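4. Fitting the Stovau blind to a brick wall

Read this section right through before you drill. Steps 4.1 to 4.5 apply to painted and bare brick. For plasterboard, go to section 5.

You will need a hammer drill, a masonry bit, a spirit level, a pencil and the bag of Gernar plugs packed with the brackets.

4.1 Hold the headrail against the wall and mark both ends. Allow at least 130 mm of clear wall above the window opening so the brackets don't foul the lintel.

4.2 Mark the bracket holes 14 mm in from each end cap. Check the marks with the level and correct them now if they are out.

Note: On older walls the mortar courses are seldom true. Work from the level and ignore the line of the bricks.

4.3 Move the marks up or down if they land on a mortar joint. Plugs hold best in the body of the brick. Strong sun across a white wall can hide a pencil mark, so go over each one with a strip of masking tape.
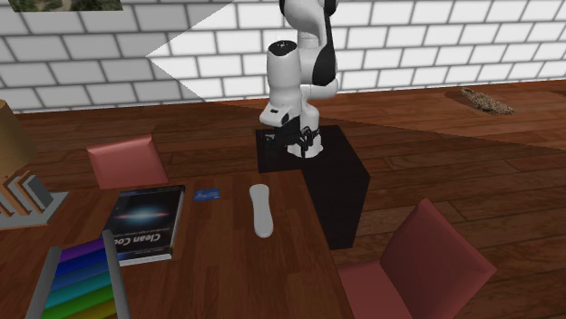

4.4 Drill each hole to the depth shown on the bracket card. Start without hammer action until the bit has bitten, then switch it on. Vacuum out the dust and push the plugs in flush.

Caution: Wear safety glasses and a dust mask. Check for cables and pipes before drilling. Do not drill within 5 cm of a power point or switch.

4.5 Screw the brackets on and tighten by hand. Clip the headrail in, front edge first, until both sides click. Blinds wider than 328 cm need the centre support, sold separately as the Stimeck bracket.

Note: If the fabric tracks to one side, take the blind down and check that both brackets are level. Don't pack the roller with tape or card.

Fit the chain guide as described in section 6 before anyone uses the blind.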